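Old office desktop, PSU swap or leave it?

lino_f
5 April 2021
Got an ex-office Dell off a mate, want to put a graphics card in for my lad. Was going to bin the power supply and fit a normal one. Anyone done it? Budget is 89 quid all in

Cesley
Don't. Dell ones often aren't standard size. Measure first

tranevon30
Rubbish, loads of them take a standard one. Did mine in 30 mins, no drama

Cesley
Loads, not all. Check the plugs on the board as well, mine had an odd one and i needed an adaptor. Two quid cable, 2 weeks wait

lino_f
Ok so which is it lol

Pranab Paul
Depends on the model. Post the lid off and we can tell you more. And pull the plug out the wall first pls

tranevon30
Still say just buy a low power card that runs off the slot, no PSU needed

lino_f
Fair point, might do that. Lid off now anyway, got it lying on the bench. Dell's own PSU, 80 PLUS badge on the label, cant make out half the small print. Theres a metal bracket round the top and left of it so not sure how it comes out, do i undo that first or does it slide? Havent touched anything yet 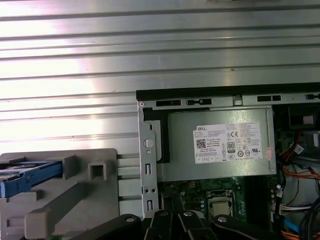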